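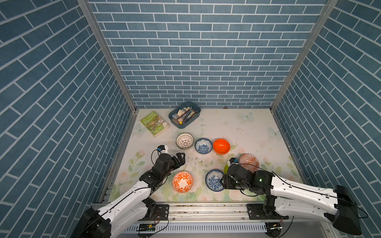 Setup and first week

Category: Reviews / Benchtop Automation

I've been running the Eltero two-arm cell in our Ramville shop since January, and I still get a kick out of switching it on! The arms bolt to plates on an aluminum rail along the front edge, so squaring them up is a matter of loosening, nudging and tightening again. Frida Toft and I had both sides aligned in 2 hours, walls and all. Go easy on the last turn of the bolts – the rail shifts a hair when they bite.

Our test job is bowl handling, and it's a great one for finding out what your setup got wrong. Glazed rims are slick, and a bowl on its side asks a lot more of the fingers than one sitting upright.
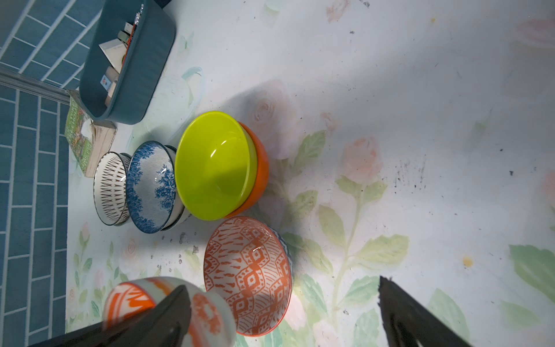

Fingertips are the part to watch. I check them every 80 cycles and swap the pair when the edge starts to go ragged, and the swap is quick enough to do over coffee. Wipe the table while you're in there, crumbs and all (I'm bad at this). The wrist cameras hold their calibration nicely, but look at the cable loop behind each one and make sure it can't snag at full reach.

Handovers took the most fiddling. Ngân Ngô at Prodia suggested slowing both wrists for the final approach, and what a difference – drops went way down for us.
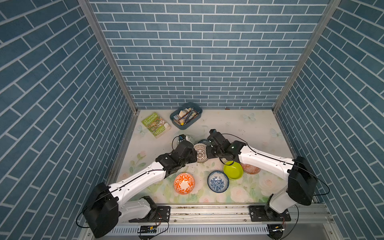

Both grippers at the lattice-pattern bowl, mid-table.

My gripes are small. The boards and wiring at the front are too exposed for my taste, and the manual skips greasing until 1000 hours, which seems late to me. I'd buy it again tomorrow.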